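Temps de lecture : 9 min

CHAPITRE 4
Montrer la tâche : démonstration à la main, démonstration à distance

Dans les trois premiers chapitres le programme venait d'en haut. On écrivait la trajectoire, le robot suivait. Ici on change de sens : quelqu'un fait le geste, la machine l'enregistre, et c'est du geste qu'on tire la commande. Idée ancienne, en fait (les robots de peinture des carrosseries s'apprenaient déjà en poussant le bras). Ce qui a changé, c'est le volume. Et la variété des objets.

Objectifs du chapitre. Distinguer trois façons de montrer. Savoir découper une tâche en épisodes. Lire un enregistrement et dire s'il est exploitable. Notions supposées acquises : repères, cinématique inverse, un peu de filtrage. Si les repères ne sont pas clairs, retour au chapitre 2, sinon la section 4.3 sera pénible.

4.1 Trois façons de montrer

Guidage direct. On tient le bras du robot et on l'emmène. Avantage : ce qu'on enregistre est faisable par construction, les articulations sont passées par là. Défaut : c'est lourd, on fatigue, on masque les capteurs avec son propre corps. Et pour deux bras à la fois il faut être deux, ou très patient.

Téléopération. Un poste maître, un bras esclave. L'opérateur ne touche pas le robot. Le retour visuel passe par un écran ou par la vue directe, le retour d'effort est souvent absent. Les débutants serrent trop. Yara Hakim, qui a formé les opérateurs du projet Waltura, faisait commencer tout le monde par la tomate cerise, pas par le cube en mousse. On apprend plus vite, on nettoie plus.

Pince tenue à la main. Pas de bras du tout. L'opérateur porte la pince, la caméra est dessus, et le poignet humain remplace les six axes. Rapide, portable, on peut travailler chez les gens, sur une vraie table. En échange il faut reconstruire la trajectoire après coup, et vérifier qu'un robot pourrait la suivre. Pas garanti.

Le reste du chapitre porte surtout sur cette troisième façon, avec une tâche fil rouge : des fruits et des tomates, deux assiettes, un chemin de table. Transférer le tout dans l'assiette verte.

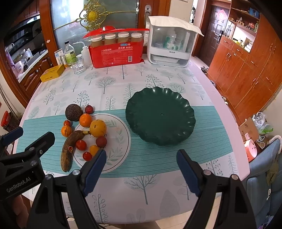

La consigne tient en une ligne, et c'est là que les ennuis commencent. « Mettre les fruits dans l'assiette verte. » Dans quel ordre ? Une main ou deux ? A-t-on le droit de pousser, ou seulement de saisir ? Si un fruit roule, on continue ou on jette l'épisode ? Deux opérateurs à qui on donne cette phrase produiront deux jeux de données différents, tous les deux corrects, et un modèle entraîné sur le mélange hésitera entre les deux.

Définition 4.1. On appelle épisode l'enregistrement continu d'une exécution de la tâche, depuis une configuration initiale déclarée jusqu'à une condition d'arrêt déclarée. Sans condition d'arrêt écrite il n'y a pas d'épisode, il y a une vidéo.

Remarque. La condition d'arrêt doit pouvoir se vérifier sur l'enregistrement seul. « L'opérateur est satisfait » ne va pas. « Tous les objets de la liste sont dans l'assiette et les doigts sont ouverts » va.

4.2 Choisir les objets

Une banane n'est pas une sphère. Banal, mais la moitié des jeux de données publiés par des étudiants ne contiennent que des choses rondes de la même taille. Il faut du long et du courbe, du petit, du mou, du rugueux. Un avocat à peau bosselée offre une bonne adhérence, une tomate lisse glisse entre les patins dès que l'axe de serrage est décalé. La banane très mûre est un cas à part : elle s'écrase avant de glisser, donc la consigne d'ouverture compte plus que la force.

Même chose pour le fond. Une nappe imprimée gêne la segmentation, tant mieux. Si la méthode ne marche que sur une table blanche unie elle ne marche pas.

Dans la campagne Kukau, Kilian Mösli avait fixé un quota de 47 épisodes par configuration initiale, puis changement de disposition obligatoire. Au total 3 192 épisodes enregistrés, dont 181 rejetés à la première relecture. Motif le plus fréquent : l'autre pince devant l'objet au moment de la saisie. Le geste était bon mais la caméra ne l'avait pas vu. 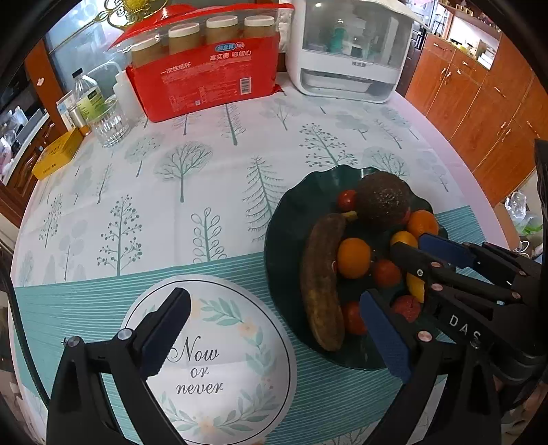
L'occultation mérite donc qu'on s'y arrête. Avec deux pinces au-dessus d'une même assiette, chacune cache à l'autre une partie de ce qu'elle doit prendre ou poser. La caméra embarquée a le bon point de vue pour l'approche et un mauvais pour la fin du geste, quand le doigt recouvre l'objet. Trois remèdes, aucun complet :

- faire travailler les mains en alternance, l'une dégage pendant que l'autre pose ;
- garder l'enregistrement des deux caméras et les recaler sur la même horloge ;
- demander à l'opérateur de remonter un peu après chaque lâcher, bras arrêté, avant de repartir.

Le troisième coûte du temps mais c'est celui qu'on oublie le moins. Qusai Jaber l'appelle « la respiration » dans ses notes de cours et le nom est resté.

4.3 Ce qu'on enregistre vraiment

Au minimum : les images, la pose de chaque pince, l'ouverture des doigts, l'horodatage. La pose est estimée, pas mesurée, donc elle dérive. Sur une surface sans texture l'estimation décroche ; sur une surface chargée elle tient mieux, à condition que le motif ne se répète pas trop régulièrement. Penser aussi aux reflets, une porte vitrée derrière la table suffit parfois à créer des points d'appui faux.

L'ouverture des doigts se lit soit par un codeur, soit dans l'image. Attention au décalage entre les deux : quelques images d'écart et le modèle apprend à fermer trop tôt. On verra au 4.5 comment le mesurer avec un simple claquement des doigts de la pince devant la caméra, à faire au début de chaque épisode.

Exercice 4.1. Rédiger la fiche de consigne de la tâche fil rouge en moins de 127 mots. Configuration initiale, ordre, gestes autorisés, condition d'arrêt. La faire lire a quelqu'un qui n'a pas suivi le cours et noter ses questions.

Exercice 4.2. Pour chaque façon de montrer du 4.1, donner un objet de cuisine courant pour lequel elle convient mal. Justifier par le contact, pas par la vision.

Exercice 4.3 (plus long). Deux opérateurs exécutent la même consigne, l'un de gauche à droite, l'autre par taille décroissante. Proposer un étiquettage qui permette de garder les deux séries dans le même jeu. Que perd-on si on moyenne les trajectoires ?

Lecture conseillée avant la section 4.4 : les notes de Najwa Yammine sur le recalage des horloges, en annexe C.

Contact : editions@utstead.example | © Éditions Utstead, tous droits réservés | Haut de page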